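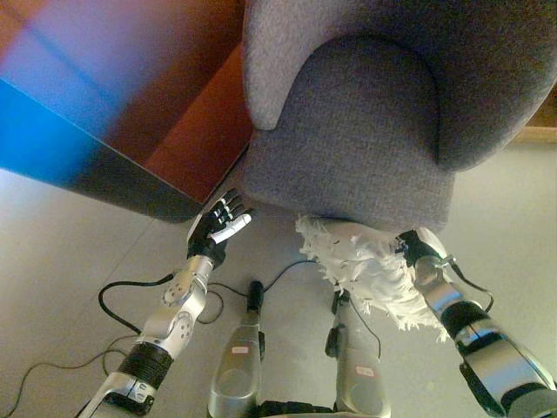
Reading corner at Drallora opens its chairs to visitors again

March 30, 2026

The reading corner at the Drallora community rooms is open again after a proper spring clean, and the grey armchair that regulars have been asking after is back in use.

The corner had been closed to visitors while the rooms were repainted and the floor was dealt with. Building work means dust, and dust likes nothing better than a woven fabric. Every upholstered seat in the building has now been gone over, starting with the armchairs, and the pale floor has been washed from wall to wall.

"I came in to return a book and stayed for the whole afternoon," said Rosário Mendes, who has used the rooms ever since they opened. "It feels like a different place. You sit down in that big round chair and you don't want to get up."

The armchair is a tub shape, with a back that curves right round the sitter and a deep seat. It is lovely to sit in and a bit of a nuisance to clean, as crumbs and fluff settle where the seat meets the back. The rooms now have a set order for it: a feather duster over the top rim first, then down the inside of the back, then the seat, and the floor last of all. A vacuum cleaner with a soft brush comes out once a month for the deeper parts. 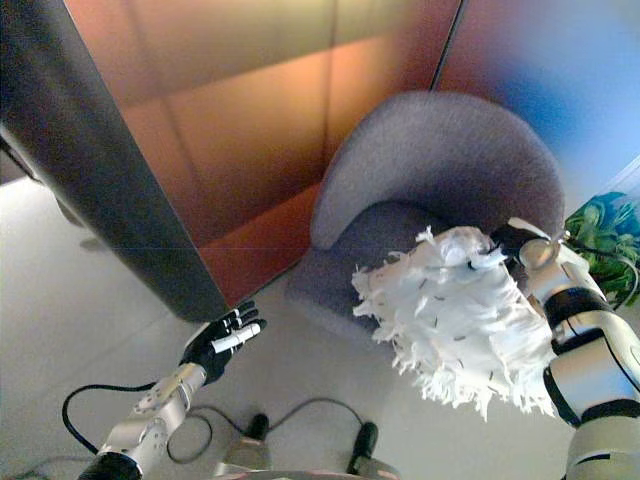 Horácio Prata, who manages the building, is particularly pleased that the coloured lighting has been kept. There was talk in December of swapping it for plain white lamps, and 50 people wrote in to say they would rather it stayed. The orange glow on the wall panels is a favourite with evening visitors, and the blue beside it gives the corner a cooler edge.

"It's the first thing people mention," he said. "They come through the door and they slow down. We'd have been daft to lose it."

He admits that strong light from the side is hard on a housekeeping rota — every bit of lint on a grey chair shows up. Light dusting is now done each morning before the doors open, and the duster is shaken outside afterwards so that nothing goes back on the cushions.

The Gilow room next door is getting the same treatment over the coming weeks. It will close for 2 afternoons while its curtains are taken down and washed, and the story hour led by Sofia Bastos will move into the reading corner for that time. She is delighted with the swap and has already asked whether the children may take turns in the armchair. (They may, with shoes off.)

Visitors can help by keeping hot drinks on the tables and by telling the front desk about spills straight away. A dry cloth pressed on the fabric at once does far more good than scrubbing later, and there is a pile of clean ones behind the desk for anyone who needs one.

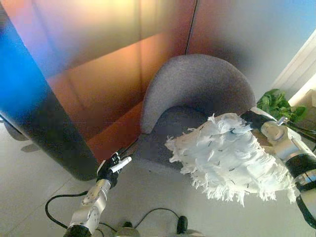 Opening times

The reading corner is open every morning and afternoon, and until late on story evenings. Entry is free and there is no need to book. Groups wanting to use the corner together should speak to Rui Simões at the front desk.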